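Dillthorpe Shared Workshop
Bench Arm Build: progress report to the Stenddale Small Projects Fund
Period covered: March to May

Summary

The arm is mounted, wired and moving under its own control program. The first exercise, picking up a painted cube and setting it down at a given spot, is in progress. Spending is within the grant of $2000. The project is three weeks behind the plan we sent with the application, mostly on account of the gripper wiring. We expect to make up one of those weeks.

Work done since the last report

The mount was rebuilt in March. The first version flexed when the arm stopped quickly, and the error showed up at the fingertips. We added a cross brace and moved the base plate back. The repeat test now passes at full reach.

The gripper is a two-finger unit bought used from Jerkex. It arrived without a cable, and the replacement had the wrong connector at one end. Making up an adapter and testing it took most of April. The cable loop at the wrist is longer than we would like, but a shorter one pulled tight when the wrist turned.

The sensor beside the wrist has been fitted and gives a steady signal. Calibration is done by hand at the start of each session and takes 12 minutes. We want that shorter before members who did not build the arm begin using it.

Current tests

All tests use the same setup, a table covered with a white cloth and two cubes, one red and one blue. The cloth keeps the background plain for the color detection. One member stands behind the table during runs.
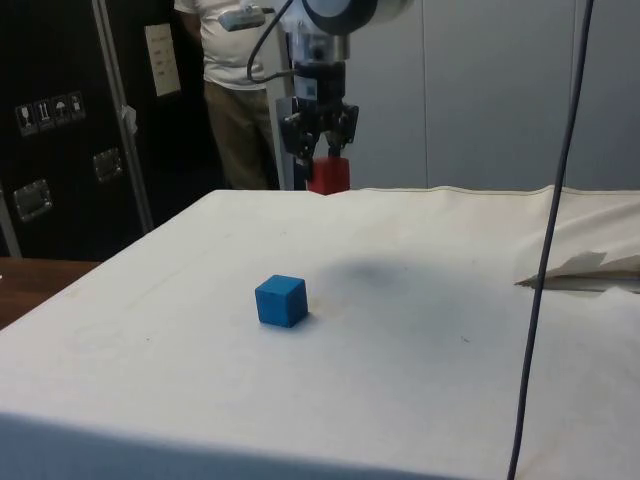

Results so far

We set a target of 200 logged pick attempts before changing anything in the program, and that set was finished in May. Most of the failures fell into two groups. In the first, the fingers came down slightly off center and pushed the cube away. In the second, the cube was turned at an angle to the fingers and was gripped by its corners. The first group dropped sharply once the calibration was redone. The second is a software matter and is still open.

Shadows on the cloth caused some false readings for the blue cube. Changing the detection threshold helped, and a second lamp is on the shopping list. Wrinkles in the cloth have not affected the results as long as the cubes are kept away from them.
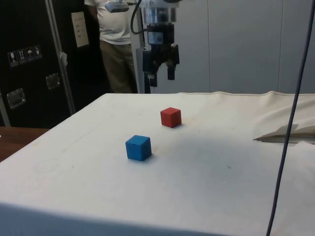 Start positions are set by hand from a printed list, so that runs can be compared from one session to the next. The list was written by the members who run the Nam control program, and it covers the middle of the table only. Positions near the corners will be added after the angle problem is fixed.

Spending

The gripper and mount materials were the largest items. The adapter was not in the budget and was paid for out of the line for spare parts. Nothing further is owed to suppliers. Receipts are attached to the paper copy of this report.

Next period

Correct the gripping angle in the program and repeat the full set of attempts.
Fit the second lamp.
Write a two-page start-up sheet for members.
Hold one open evening at the workshop, as agreed in the grant terms.

We ask the Fund to approve moving the remaining travel money to spare parts. The total grant would not change. A reply before the next purchase round would let us order a second set of fingers along with the lamp.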